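Stand: Februar. Gilt für die Gewebestücke der Serie Skisine; ältere Serien sind im Ordner `archiv/` beschrieben.

# Skisine - Gewebestücke für Nahtübungen

## Inhalt

Dieses Verzeichnis enthält die Begleitdaten zu 34 Gewebestücken, an denen Einzelknopfnähte und fortlaufende Nähte geübt werden. Erfasst sind Zuschnitt, Lagerung, Auflage und Zustand der Oberfläche. Bewertungen der Nähte gehören nicht dazu, sie liegen im Projekt Clastent.

```
skisine/
 stuecke.csv eine Zeile je Gewebestück
 naehte.csv Nahtart, Fadenstärke, Stichzahl
 bilder/ Aufnahmen der Oberfläche
 archiv/ frühere Serien
```

## Material und Vorbereitung

Die Stücke stammen vom Lieferanten Aerts und werden gekühlt angeliefert. Zugeschnitten wird auf der glatten Seite, Fettreste am Rand werden entfernt. Jedes Stück liegt vor der Übung in 900 ml Kochsalzlösung und wird danach kurz abgetupft. Die Raumtemperatur am Arbeitsplatz beträgt 18 °C.

Fixiert wird auf einer Kornetti-Unterlage mit acht Klemmpunkten. Die Spannung soll so gering sein, dass sich die Oberfläche mit der Pinzette noch anheben lässt - zu straff aufgelegte Stücke reißen am Einstich aus und sind mit `spannung = 3` vermerkt.
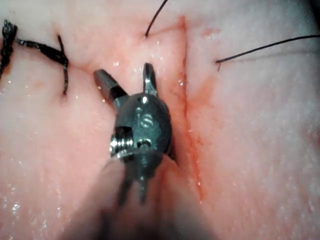
*Instrument mit geöffneten Backen über heller, feuchter Gewebeoberfläche. Kein Faden gefasst, Gravur „IS“ am Gehäuse.*

Glanzstellen auf Metall sind in den Aufnahmen nicht retuschiert. Bei der Beurteilung der Oberfläche sind Bereiche mit starkem Reflex auszulassen und in der Spalte `reflex` mit 1 zu kennzeichnen.

## Felder in `stuecke.csv`

| Feld | Typ | Bedeutung |
|---|---|---|
| `id` | Text | Kennung, Präfix SK |
| `seite` | Text | `glatt` oder `rau` |
| `feuchte` | Ganzzahl | 0 = trocken, 1 = feucht, 2 = nass |
| `spannung` | Ganzzahl | 1 bis 3 |
| `reflex` | Ganzzahl | 0 oder 1 |
| `rand` | Text | Auffälligkeiten am Zuschnitt |
| `bemerkung` | Text | frei, oft leer |

`feuchte` wird nach Augenschein vergeben, eine Messung findet nicht statt. Zwischenwerte sind nicht zulässig.

## Bekannte Mängel

- Bei den ersten Stücken fehlt die Angabe `seite`. Sie wurde nicht nachgetragen.
- `rand` enthält Freitext in uneinheitlicher Schreibweise (`Fett`, `fettig`, `Fettrand`).
- Die Fadenstärke steht in `naehte.csv` teils in USP, teils metrisch. Die Einheit ist in der Nachbarspalte angegeben.
- Mehrfach verwendete Stücke behalten ihre Kennung; alte Einstiche sind unter `bemerkung` notiert, aber nicht vollständig.

## Verwendung

Die Daten eignen sich zur Planung von Übungsserien und zum Vergleich von Auflagearten. Rückschlüsse auf das Verhalten von lebendem Gewebe sind damit nicht möglich. Gebrauchte Stücke werden am selben Tag entsorgt, die Unterlage wird abgespült und liegend getrocknet.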